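21 July 2018, Zustescombe

Second day on the washroom rules. The draft from Prokik now runs to 90 clauses, over 28 of them about the floor, and I still can't find one that says what a clean basin is. I went through it on the train with a pencil and wrote "says who?" in the margin until the pencil went blunt.

Burden want the thing signed off before December. Mansilla want it shorter. I want to know what we are signing.

Clause 13 is the one I keep going back to. "The arm shall approach the fixture from the side of least obstruction." Fine. Which side is that when there's a wall behind, a tap on the back ledge and the machine's own cables looping down beside it? I stood by the tape this morning and tried to decide, and I couldn't have defended either answer.
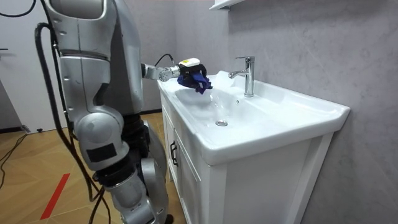

Cloths

The cloth section is worse. It asks for one cloth per fixture, held "securely and in full". I don't know what in full means for a rag. A rag has ends, and ends hang down. If the ends touch the rim and then the bowl, has the cloth been used on one surface or two? In a hospital kitchen, where I learned most of what I know about wiping, you folded the thing into a pad, used one face, turned it, used the next, then threw it in the bag. It took a minute to teach. I can't find folding anywhere in the draft. I've put it in as a proposed clause and expect to be told it is out of scope.

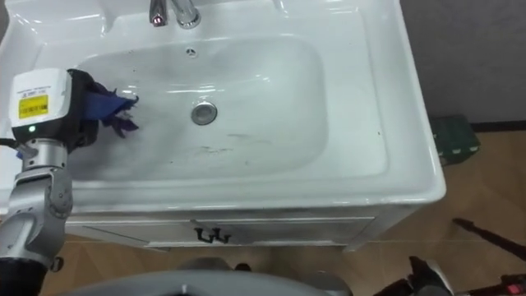
Pressure is out of scope too, I was told at lunch. So is the order of work. Rim first or bowl first is left "to the operator's judgement", which is an odd thing to write in rules that were meant to spare us from everyone's judgement. I'd say rim first, then the slopes, then the drain, because dirt should go towards the drain — any cleaner will tell you so. The reply was that the order could be added in the next edition. There is always a next edition.

Then the test soil. The draft says "a visible mark of suitable size", and that is all it says. A dribble counts. A thumbprint counts. You could write your name in the basin and it would count, and two sites could report the same score having done quite different jobs. I asked for a fixed amount, a fixed place in the bowl and a fixed drying time. I also asked that somebody look at the whole bowl afterwards, specks up by the overflow included, and not only at the middle where the big mark was.

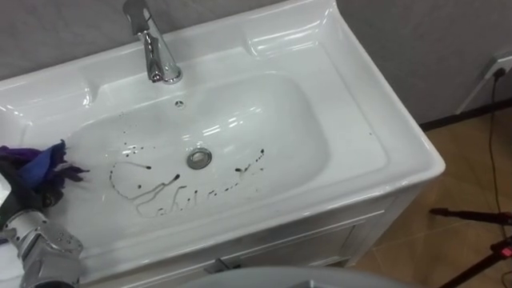 Dark marks in the bowl, cloth at the rim.

I'll grant them the floor tape. A red line that people can see is worth more than a page of wording, and the clause on it is the best in the draft: short, plain, and you can tell at a glance whether you've broken it. I'd like cables treated the same way. At present they get half a sentence under "general tidiness".

Room bill came to 773, which seems a lot for two days of arguing about basins. To do tomorrow: send the folding clause, rewrite the test soil paragraph, ask Mansilla what "least obstruction" was in the original. I have a feeling it lost something in the translation.

Sore feet. Bed.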